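Ustance Room Attendant Program
Demonstration Day for Hotel Operators

Ustance is a service package for hotels and serviced residences that wish to evaluate robots for guest room work. It combines the planning of tasks, the training of housekeeping staff, and a supervised trial on the customer's own premises. The package is offered by Neltard through its Mirkholm office.

Customers considering the package are invited to attend a demonstration day before any agreement is signed. The most recent of these was held on 13 March 2019 in a furnished guest bedroom. The work presented was the handling of clothing and other cloth items: picking up a piece from the bed, placing it on a hanger, and moving it to a coat stand. These tasks were selected by Anqi Hou, who directs the program, after a survey of the duties that room staff asked to have included.

Furniture, bedding and lamps are left in the room during a demonstration, as they would be in normal hotel use.

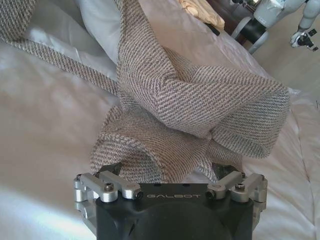
Gray-and-tan woven cloth bunched on the bed, viewed from the gripper

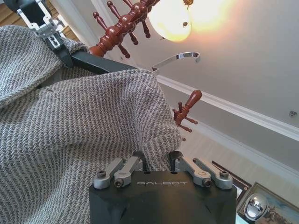
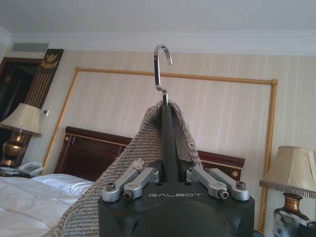 Gray fabric with the hanger hook at its peak, in front of the headboard
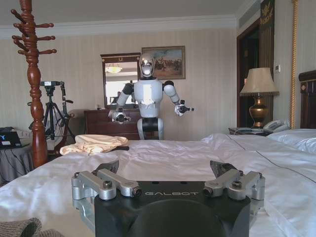

The far side of the bed, with the dresser and mirror behind

Each demonstration day consists of 2 sessions. The morning session is given over to the tasks themselves, and visitors may ask for any task to be repeated. The afternoon session is a discussion of the visitor's own property, led by Teodoro Campos of the installation group. Visitors are asked to bring a floor plan of one standard room and a list of the linens and garments in regular use there.

What the package includes

Room survey and written task plan
Staff training, 3 half-day sessions
Supervised trial on site, 14 days
Closing report with recommendations
Telephone support during the trial

Conditions of attendance

Attendance is limited to 14 visitors per session. The registration fee is $199 per property and is credited in full toward the package if an order is placed. Visitors must remain behind the marked line while equipment is in operation and must follow the instructions of the session leader at all times. Photography is permitted in the morning session only.

Properties may send their own cloth items for use in a demonstration. Items should be clean, labeled with the name of the property, and delivered to the Mirkholm office in advance. Hoàng, our linen supply partner, can provide matching samples where the property prefers not to send its own stock.

Requests for registration should be made in writing to the Mirkholm office and should state the name of the property, the number of visitors, and the preferred session. Confirmation is issued by the program office together with directions to the venue.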